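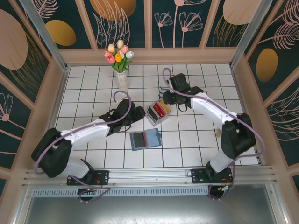 If you're learning to code at the kitchen table, as I did, do clear the breakfast things away first – crumbs and keyboards never get on. I give each Gorunau lesson 90 minutes, then make tea and type out the exercise again from memory, which feels slow but does stick. Keep a notebook by the kettle for error messages, too.
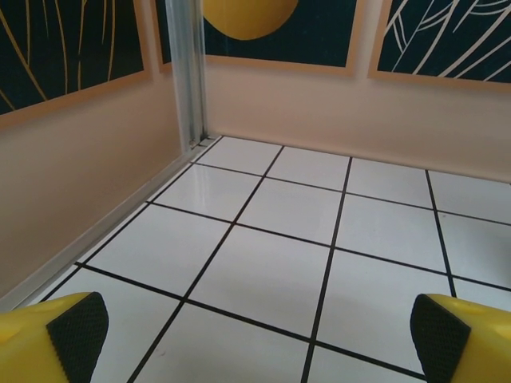
A reader in Raltholm writes that 90 minutes is far too long for her, and she stops at 12 with the oven timer on. Do try both, and save your work before the tea!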